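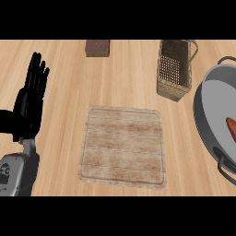
カテゴリ:日記 > 時刻表・航路

2018年4月17日(火曜日)

サールホルム航路の時刻表の入力、昨夜の続き。冊子は全239ページで、本文の運航表が終わり、巻末の接続表と運賃表が残っている。入力済みの便は1,561行になった。一行が一便で、始発港、終着港、途中寄港地、各港の着時刻と発時刻、運航日の記号、注記番号を持つ。行数が切りのいい値にならないのは、季節便を別行に分けたためである。

午前中は運航日記号の整理に使った。この冊子では記号が二系統ある。本文の欄外に置かれた丸囲みの文字と、時刻の右肩に付く小さな数字である。丸囲みは便全体に掛かり、右肩の数字はその港の時刻だけに掛かる。最初の三十ページほどを入力した時点ではこの区別に気づいておらず、どちらも「備考」という一つの列に入れていた。途中で列を分けたが、前半分は未修正のまま放置していたので、今日まとめて直した。

修正の方法は単純で、備考列から丸囲みに相当する英大文字を抜き出して「便注記」に移し、残った数字を該当する港の「時刻注記」に移す。前者は置換で済む。後者は数字だけではどの港の時刻に付いていたか分からないので、紙面に戻って一つずつ見る必要がある。入力時に港の順番で書いていれば推定できたはずだが、順番は守っていなかった。自分の入力規則を先に決めずに始めた結果なので、やり直しの時間はそのまま受け入れる。

規則を改めて書いておく。

時刻は四桁の数字で、コロンなし。深夜零時は着なら2400、発なら0000とする。翌日に掛かる時刻には日送りの列に1を入れ、時刻自体には24を足さない。通過は縦線、寄港しない便は空欄、原本が読めない箇所は疑問符。空欄と疑問符を混同しないこと。前者は「止まらない」という情報であり、後者は情報がない。ハイフンは原本に印刷されている場合にだけ使う。

問題はディルナラッハの扱いだった。ディルナラッハは本文では寄港地として一列を与えられているのに、接続表ではスカルトポート港の下位項目として字下げされている。時刻を比べると、本文のディルナラッハ発と接続表のスカルトポート内ディルナラッハ発が、同じ便で5分ずれる例がある。最初は誤植だと考えて本文側を採った。ところが同じ方向のずれが複数の便で見つかり、しかも夏期の便だけに集中している。誤植が季節に従うとは考えにくい。

考えられる説明は二つある。一つは、接続表が連絡バスの締切時刻を載せているという解釈。もう一つは、接続表が古い版の組版を流用していて、夏期便の改正が反映されていないという解釈。前者なら冬期便にも同じ差が出るはずだが、冬期の差は零である。後者なら前年版の本文と接続表の値が一致するはずで、これは確認できる。前年版は手元にない。複写を請求するには運航会社の資料室か県の図書館に当たるしかなく、どちらも手紙でのやり取りになる。五月に入ってから出すことにする。

それまでの暫定措置として、両方の値を保存する列を作った。「発_本文」と「発_接続」で、一致する場合も両方に書く。片方だけ空けておくと、一致したから省略したのか、未確認なのかが後で分からなくなる。データ量は増えるが、この規模なら問題にならない。

昼。パンとゆで卵。午後は雨の予報だったが降らなかった。

午後は奥付と印刷所の件。冊子の最終ページにクーリー印刷所の名前があり、その下に版の番号と刷の番号が入っている。版番号は2。これが「第二版」なのか「年二回発行の二号目」なのかで、収録されているダイヤの有効期間が変わる。表紙には夏冬通年用とあるので素直に読めば第二版だが、本文の冬期便の欄には改正予定という注記があり、年一回の発行物としては据わりが悪い。

紙面の物理的な特徴からも少し考えた。折丁の切れ目で活字の摩耗の程度が変わっている。前半の折丁では数字の3と8の内側が潰れ気味で、読み分けに拡大鏡が要る。後半はくっきりしている。後半だけ新しく組み直したとすれば、改正が入ったのは後半であり、前半は前の刷の版をそのまま使ったことになる。接続表は巻末なので後半に属する。すると上に書いた「接続表が古い組版の流用」という解釈とは合わない。逆に、接続表が新しく、本文が古いという可能性が出てくる。

この場合、夏期便のディルナラッハ発は接続表の値が正しい。本文の値を採って計算した所要時間は全部直すことになる。直すこと自体は列を切り替えるだけなので難しくない。二列に分けておいたのはよかった。ただし活字の摩耗は状況証拠にすぎず、紙質やインクの乗りでも似た見え方になる。結論は前年版を見てから出す。

3と8の読み分けについては検算の方法を作った。便の所要時間は船が同じならほぼ一定なので、着時刻から発時刻を引いた値を区間ごとに並べ、中央値から外れたものを拾い出す。分の十の位に8は来ないので、問題になるのは一の位だけである。一の位の3と8の取り違えは、必ず5分の差として現れる。

ここまで書いて気づいたが、ディルナラッハのずれも5分である。つまり、夏期便の本文で8と読んだものが3であるか、その逆であるという可能性を先に潰しておくべきだった。該当する便を紙面で見直した。発時刻の一の位は0か5がほとんどで、3と8が出るのは二便しかない。その二便を除いてもずれは残る。読み誤りの線は消えた。確認に四十分かかった。

検算で引っ掛かった行のうち、入力の打ち間違いが大半で、原本どおりのものは少ない。原本どおりの異常値は三種類に分かれる。潮待ちで港内に長く停まる便、貨物の積み下ろしを兼ねる便、それと説明のつかないもの。説明のつかない例として、サールホルム発の最終便が途中区間だけ異常に速い。通常35分の区間を20分で走ることになっている。船の速力からして無理がある。前後の区間を合わせると総所要時間は他の便と変わらないので、途中の港の時刻だけが誤っているとみる。ただし原本の値は原本の値なので、データには20分になるまま残し、別列に疑義の印を付けた。勝手に直した時刻表ほど扱いに困るものはない。以前に譲り受けた別航路の入力データが、補正済みか未補正か分からず、結局使えなかったことがある。

夕方、運賃表に少し手を付けた。運賃は三角表で、行と列に港名が並び、交点に金額が入る普通の形式である。片道だけで往復の欄はなく、往復割引は欄外の文章で規定されている。文章を式に直すと、片道の二倍から一割を引き、端数は切り上げ。端数の単位が書かれていない。巻頭の広告に往復運賃の実例が一つだけ載っており、それに合う単位を逆算すると5になる。一例だけでは10との区別がつかない場合もあるが、この例では10だと合わないので5で確定とした。

三角表にもディルナラッハの行はない。スカルトポートと同額という注記があるだけである。運賃上はスカルトポートの一部として扱い、運航上は別の寄港地として扱っている。接続表の字下げはこの運賃上の扱いに引きずられたものかもしれない。組版の担当が運賃表の港名一覧を雛形にして接続表を作ったなら、ディルナラッハは後から差し込むしかなく、字下げになる。時刻のずれの説明にはならないが、字下げの説明としてはこれで足りる。

港名の表記も統一した。原本ではスカルトポートが「スカルトポート」「スカルトポート港」「スカルトポート(本港)」の三通りで出てくる。本港とある場合は埠頭の区別を意味している可能性があるため、単純に一つにまとめるのは危険である。港コードを別に立て、表示名は原本どおりに残し、コードだけを共通にした。本港の表記がある便には埠頭の列に「本」と入れる。埠頭の位置を示す地図は冊子に付いているが、縮尺が粗く、桟橋の番号までは読み取れない。

ファイルの保存形式をタブ区切りに変えた。注記の文章に読点と半角のカンマが混在しており、カンマ区切りのままだと列がずれる。引用符で囲めば済む話だが、表計算ソフトを通すたびに引用符の付き方が変わるのが気に入らない。先頭の0が落ちる問題もあるので、時刻の列は文字列として読み込む設定にしてある。今日も一度設定を忘れて開き、0640が640になった。保存せずに閉じたので実害なし。

控えは外付けの記憶装置に一つ、別の部屋のノート型に一つ。ファイル名の末尾に通し番号を付ける方式を続ける。日付で付けると同じ日に二度保存したときに上書きする。

夜は接続表の入力規則だけ書いて終わりにした。接続表は行が鉄道とバス、列が船便という向きで、本文とは縦横が逆になっている。そのまま入力して後で転置するか、入力時に読み替えるか迷ったが、紙面の並びどおりに入れるほうが照合しやすい。転置は機械にやらせる。空欄の意味は本文と同じとは限らず、接続列車がないのか、接続はあるが省略されているのかを、鉄道側の時刻表で確かめる必要がある。鉄道側は同年のものが揃っている。

残作業。接続表の入力。運賃表の残り。夏期便の本文と接続の差の一覧作成。前年版の複写請求の文面。折丁の境目の記録(どのページから活字が変わるか、まだ書き留めていない)。

拡大鏡の電池が弱っている。単四を買うこと。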